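About Us: Grikine Workshop

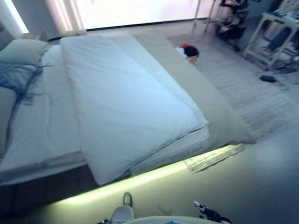 Bedroom trials: the duvet, folded lengthwise across the bed.

Hi, and welcome! Grikine is a shared workshop on the ground floor of an old mill (the stone over the door says 1852), and I started it because my apartment had run out of room for motors. There are 14 of us now, all building home robots in our spare time, and we split the rent, the tools and the coffee.

Our main build is called Lustine. She's a two-armed housework robot, and we've been at her since November. Bedding is what I'm hooked on right now! A duvet is big, soft and never the same shape twice, so we practice in real bedrooms with real blankets, cords, rugs and whatever else happens to be on the floor. My own folding code has been rewritten more often than I'd like to admit, and I still get excited every time I start a run.

Gorunen is the arm controller we wrote for her, and Golestani is our parts shelf, named after the street where we found the shelving (take a bracket, leave a bracket). We've logged some 55 evenings on the project so far.

Want to join in? Open bench nights are free, and you don't need to know how to solder, we'll show you. Monthly membership is $58 and gets you a key, a drawer and a spot at the long table. Bring a laptop if you have one, and old bedsheets are always welcome!

Page updated January 2021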